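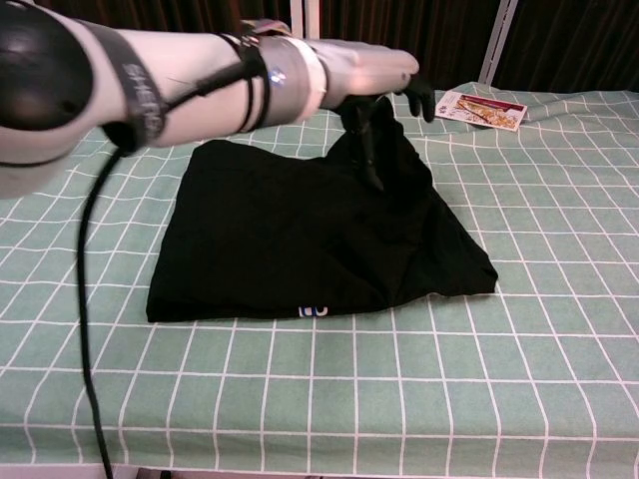
Shared albums should ask before they accept 200 photos

Opinion
By Araba Sulemana
Feb 11, 2025

Photo sharing software treats the upload as the hard part. For a long time it was. Connections were slow, browsers dropped the transfer halfway, and a person who wanted to send a batch of pictures had to sit and watch a progress bar. Most of the design work went into removing that wait, and it was good work. A phone can now pass its whole camera roll to a shared album while its owner is asleep.

The result is that the cost of sharing has moved from the sender to everyone else in the album. I think the software should move part of it back.

The default is the problem

Consider how a typical shared album is set up. One person creates it, gives it a name and sends out a link. Each person who opens the link is asked one question, which is whether to join. Joining grants the right to add pictures, and on most services it also turns on notifications. The upload screen then offers "Select all" as the largest button on the page.

Every one of these choices favors volume. The person adding photos sees a single action and a single confirmation. The people receiving them see a list that has grown by several screens, in whatever order the service prefers, with eleven near-identical shots of the same cake mixed into it.

Last February I was a member of an album on Previne that held the pictures from a family reunion. It had 357 items in it when I stopped looking. I went back through the first part of it recently and removed my own duplicates, which took most of an evening, because Previne lets a member delete only one picture at a time from an album someone else owns. Adding them had taken two taps.

That difference between adding and removing is where I would start. If a service lets me put in a batch, it should let me take out the same batch. The service already knows which files arrived together, because it groups them in the activity feed ("Araba added 64 photos"). The feed entry should carry an Undo that works for longer than a few seconds. A month would be reasonable.

What a limit would look like

Hard caps are the obvious fix and I don't favor them. Delić, which is mostly used by clubs and small schools, used to stop each member at a fixed number of uploads per album. People got around it by making a second album, then a third, and the pictures from one event ended up in several places with different members in each. The cap reduced the size of any one album and made the whole collection harder to use.

A soft limit is better. By this I mean a point at which the software stops and shows the sender what is about to be shared. It should be a plain grid, large enough to see, with the near-duplicates stacked together and one picture in each stack already chosen. The sender can accept the choices, change them, or send everything anyway. The last option should remain available and should take one extra tap.

The parts needed for this already exist. Drimia stacks similar pictures in its private library and does it well enough that I rarely correct it. It doesn't use the stacks when sharing. Pick a day in the library and share it, and the stacks come apart on the way out, so the recipient gets all of the files the sender never has to look at. I tested this with a day that showed as 83 tiles on my side and arrived as 283 on the other. I can't see a technical reason for it. The grouping data could travel with the files, or the service could rebuild it at the far end.

The case against

My colleague Kekeli Darko disagrees with nearly all of this, and his argument deserves a fair statement. He holds that the sender is the wrong person to make the cut. The sender doesn't know which picture of a group matters to whom. The blurred one may be the only one in which somebody's grandfather is smiling. In his view everything should go in and each viewer should get better filters.

I accept the point about the grandfather. It is the reason I would keep the "send everything" option. I would go further and let a stack be opened by any viewer, so that the unchosen pictures are shared but folded away.

Where I part with him is on filters. Filters ask each viewer to do the sorting separately. In an album with thirty members that means thirty people doing the same work, or, far more often, thirty people doing none of it and leaving the album unread. The sender was there and can do it once, in a few minutes, with a fresh memory of the day.

There is also the matter of people who didn't agree to be in the pictures. A bulk upload gives no natural moment to notice that a neighbor's child is in the background of a shot, or that a screenshot of a bank letter was saved on the same afternoon. I have seen both. A review screen won't catch every case, but a sender who never sees the pictures will catch none.

Notifications

A smaller complaint, and one that should be easy to settle. Skiltness sends one notification per file unless the member has found the setting called Digest, which sits under Account and not under Albums. The app knows the batch size before it sends the first alert. One alert per batch should be standard on every service, and it should state the number so the reader can decide whether to open it now or at home.

What to do in the meantime

Until the defaults change, senders can do some of this by hand. Make an album on your own device first and fill it from the camera roll one picture at a time, without using "Select all." Look at it again the next day. Take out anything that needs the picture beside it to make sense. Screenshots go out too, along with pictures of signs and parking spots. Share the album after that — the link can wait a day.

Album owners have one more tool. Most services let the owner approve additions, usually through a switch in the album's settings marked "Review" or "Moderate." It is slow to use on a phone and I wouldn't recommend it for a large group. For an album with 3 or four regular contributors it works, and the contributors tend to send less once they know it is on.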